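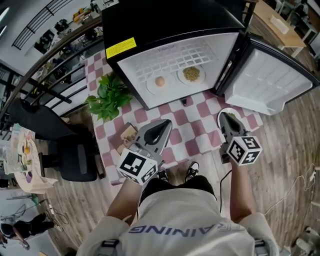 Housing and Dining » Shared Kitchens and Food Storage

Home | Forums | Notices | Search | Members | Log in

Topic 2203: Compact refrigerators in common rooms – proposed rule on shared use

Posted by: Harkach_Residence_Office
2 February 2019

Residents and staff of Harkach House are invited to comment on a proposed change to the common room rules. At present, each floor may keep a compact refrigerator beside the dining table for shared use. The office has received complaints concerning unlabeled food, spills on the shelves, and doors left open during meals.

Under the proposed rule, every item placed in a shared refrigerator would carry a name and a date. Cooked food would be removed after 3 days. The refrigerator would be emptied and wiped out at the end of each month, and anything without a label would be discarded at that time. Personal refrigerators in bedrooms are covered by a separate rule and are not affected.

Comments should be posted in this topic. Replies sent by private message will not be entered in the record.

Győző Virág
Residence Office

---

Posted by: second_floor_rep

The second floor supports the labeling requirement. We have used masking tape and a marker since the fall and the number of disputes has gone down considerably.

We do not support the removal of all unlabeled items without notice. Condiments are shared by common agreement on our floor, and it would be unreasonable to require one resident to put a name on the mustard. We ask that the rule allow a shelf marked for common items.

---

Posted by: m_naseri_kitchens

I wish to comment on the matter of doors. A compact unit has very little cold mass. When its door stands open while people serve themselves, the air inside warms quickly, and the compressor may run for a long time before the contents are cold again. Food should be held at forty degrees Fahrenheit or below. A thermometer on the middle shelf costs little and would settle most of the arguments on this forum.

I would also ask the office to consider where the units stand. Several are on or directly beside the dining tables. It is convenient, and it is also the reason people leave them open.

---

Posted by: second_floor_rep

With respect, moving the refrigerator away from the table would cause more difficulty than it removes. Our residents eat together, with the tablecloth on and plates passed down the table, and the refrigerator at the far end is part of how the meal is served. A reminder to close the door should be sufficient.

---

Posted by: Tevero_Annex

The annex has tried reminders. A printed card was placed on our unit last year and was ignored within the week. We later moved the refrigerator against the wall by the sink, and the complaints stopped. I do not claim that every floor will have the same result, but the office should give the option serious attention.

We have one further concern. The proposed rule speaks of "cooked food" and does not mention cut vegetables or salad greens. In the annex these are the items most often forgotten – spinach in particular. Does the time limit apply to them?

---

Posted by: Harkach_Residence_Office

The time limit as written applies to cooked food only. The office accepts that cut vegetables and washed greens should be included, and the text will be amended to read "cooked or cut food."

On common items, the office is prepared to permit one marked shelf per refrigerator. The floor representative will be responsible for its condition.

---

Posted by: lidau_wing_j

I must register an objection to the whole approach. The Lidau wing has no representative this term. If the shelf depends upon a representative, our residents will lose it. I also note that the building charges deposit includes an amount for common room upkeep, and residents may fairly ask why they are being assigned the cleaning as well.

---

Posted by: m_naseri_kitchens

The previous poster raises a fair point regarding the vacancy. On cleaning, I disagree. The upkeep charge covers floors, windows and furniture. It has never covered the contents of a refrigerator, and I doubt that residents would wish to pay for that service.

---

Posted by: lidau_wing_j

I have read the schedule of charges again and withdraw the remark about the deposit. My objection concerning the vacancy stands.

---

Posted by: Harkach_Residence_Office

Where a floor or wing has no representative, the office will name a resident contact for the purpose of this rule. Any resident of the Lidau wing who is willing to serve may write to the office.

The location of the units will be left to each floor for the present. Thermometers will be supplied to all common rooms on request. The amended text will be posted here before the end of February, and the topic will remain open until then.

Page 1 of 2

Contact the Residence Office | © Harkach House | Back to top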